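Room Attendant, Part Time - Conder Guest Apartments

Conder runs 21 short-stay apartments in the old Guditex building. Most of our guests stay three nights or fewer, and a number of them leave things behind in the drawers. We are looking for a part-time room attendant to clear, sort and reset the rooms between stays.

The hours are 19 a week. Shifts start at 10 in the morning and finish by 3 in the afternoon. The job is open from December.

What the work involves

A good part of each shift goes on the low white cabinets. Every drawer has to be opened and gone through by hand. You will find clothing, snacks in their packets, paper goods, and things that belong to us and were put away by the guest. Jeans and other clothes go in a lost property bag with the apartment number on it. Unused supplies go back to the linen room. Opened food is thrown out, sealed food goes in the staff kitchen.

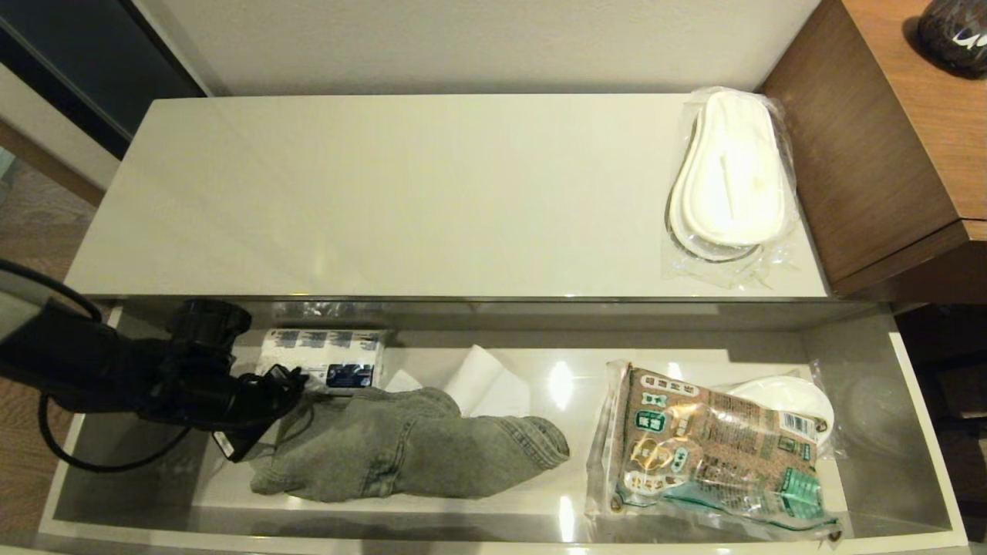

Slippers are replaced for each new stay. We use the white disposable kind, one pair to a bag, and we go through almost 3000 pairs a year, so please check the bag is sealed before you put it out. Spare toilet rolls belong in the bathroom and should not be left in a drawer.

When a drawer is empty, wipe the inside, push it fully closed and wipe the top. The glossy finish shows streaks, so use the dry cloth last. Vases stay on the side cabinets. Please dust under them and put them back in the same spot. Floors are swept and then damp mopped, never soaked. 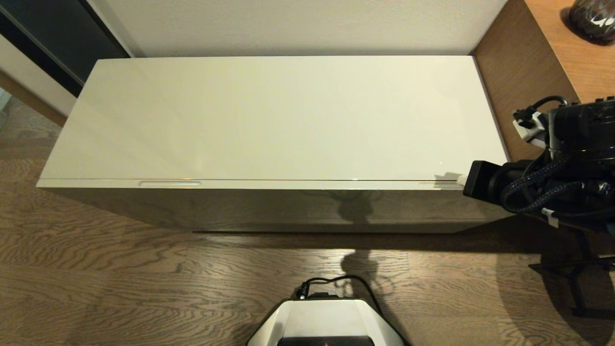 Low cabinet, closed, with the side table to its right.

What we ask for

You should be able to kneel and bend for much of a shift and lift a full linen bag. Hotel or cleaning experience is useful but we will train you. You need enough English to fill in the lost property sheet. References are required - two, and one should be from an employer.

What we offer

Paid training for the first two weeks, work shoes, and a Derese bus pass. Lunch is provided on full shifts.

How to apply

Pick up a form at the Conder front desk, 247 Narer Street, or leave a resume there in an envelope marked Room Attendant. The desk is open until 6 in the evening. Please write down the mornings you cannot work.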